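Progress Report to the Munell Fund
Safe Storage and First Lessons Program, Gridcombe and Rebelo
Reporting period: March through June

Summary

The program is on schedule in Gridcombe and one month behind in Rebelo. We have given out 740 lockboxes and cable locks against the number approved in the grant, held beginner safety classes at both sites, and finished the first round of follow-up calls. Spending is under budget on printing and over budget on range time. We are asking for one change to the second half of the grant, described near the end of this report.

Background

The Munell Fund approved this grant so that gun owners in the two towns could get a storage device and a basic safety class at no cost. The work is run by the Coltilel Safety Project, which already offered hunter education in the county. We take no position in this program on state or federal firearms law. Several people asked about this at the first sign-up night, some worried we were there to push for new restrictions and some worried we were there to promote gun sales. We put a short statement on the sign-up sheet after that, and the question comes up less often now.

Storage devices

Households can pick either a lockbox or a cable lock, or one of each if they own both a handgun and a long gun. Most people wanted the lockbox. We had ordered on the assumption that demand would be split evenly, so we ran out of lockboxes in April and had a large stock of cable locks left. The supplier agreed to exchange unopened cases and charged us only the freight.

Pickup takes place at the Gridcombe feed store and at the Rebelo town hall. Staff show each person how to use the device before it leaves the building. For the lockbox this means setting the combination, closing the box, and opening it again twice. We started requiring the second opening after a few people called to say they were locked out on the first evening.

No personal information about firearms is collected. We record the town, the type of device, and whether there are children under 18 in the home. A phone number is optional. This was a condition of the partnership with the Gridcombe sportsmen's club, and we think it has helped turnout.

Classes

The beginner class covers the basic rules of safe handling, how to check whether a firearm is unloaded, storage at home and in a vehicle, and what to teach children who may come across a gun at a friend's house. It runs one evening in the classroom and one morning at the range. The youth section is open to ages 10 and up with a parent present for the whole class.

Attendance in Gridcombe was steady. In Rebelo we held only 2 classes in the period. The range there closed for most of April while the county repaired the access road, and the one alternate range was booked by the high school trap team. We held the classroom evenings anyway and rescheduled the range mornings for June. A number of people who came to the classroom part did not come back for the range part, and we have written to them with the new times.

Parents have asked for a class with no live fire. Some of them do not own guns and do not plan to, but their kids spend time in homes that have them. The present class requires the range morning for a certificate, so these parents either sit through something they do not need or skip the class. We ran one storage-and-rules evening without a range portion in May as a test. It filled up, and the comments were good.

Follow-up calls

We called everyone who left a phone number and had picked up a device at least a month before. There were 63 completed calls. We asked whether the device was in use, whether it had given any trouble, and whether the household had changed where it keeps ammunition.

Most of the people we reached said the device was in use. Among those who said it was not, the usual answer was that they had not gotten around to mounting it or finding a place for it. A few had given it to a relative. The most common complaint was that the lockbox is too small for a full-size revolver in a holster. We have asked the supplier for a price on the next size up.

The calls depend on people telling us the truth about their own homes, and those who leave a phone number may be more careful than those who do not. We would not want these answers used as proof that the program works. They are useful for fixing problems with the devices and the handouts.

Printed materials

The handout was cut from four pages to one sheet, front and back. The longer version had a section on choosing a first firearm, which reviewers on both sides of the gun debate objected to for different reasons, and we agreed it was outside the purpose of the grant. The one-sheet version costs less to print and fits inside the lid of the lockbox. A Spanish version is done and is being checked by a second reader. 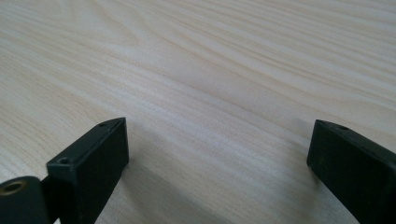
The checklist on the back of the sheet has also been reordered. It now begins with where the key or combination is kept, which in our experience is the step people skip. Ammunition storage comes next, followed by vehicle storage. We moved the section on traveling across state lines to our website, where it is easier to keep current.

Budget

Printing came in under budget by $2,756, nearly all of it from the shorter handout. Range fees and instructor time went over. The cause in Gridcombe was a rate increase at the range in May. The cause in Rebelo was the cancellation fee for one April morning, which we have disputed with the range and expect to get back in part. Freight for the exchanged cable locks was charged to the equipment line. A full statement is attached to the copy sent to the Fund's office.

Requested change

We ask to move the printing savings to the class line. The money would cover added storage-and-rules evenings in both towns, with no live fire, on the same plan as the May test. It would also cover the higher range rate in Gridcombe through the end of the grant. No increase in the total is requested.

Next period

The Rebelo range mornings will be finished first. After that we plan to order the larger lockbox in a small quantity, print the Spanish handout, and begin the second round of calls. Pickup hours in Rebelo will move to 5:30 p.m. so that people coming off the day shift can get there before the building closes. Both sites will stay open through hunting season, when we expect the most requests for cable locks.

Submitted by the Coltilel Safety Project, Gridcombe office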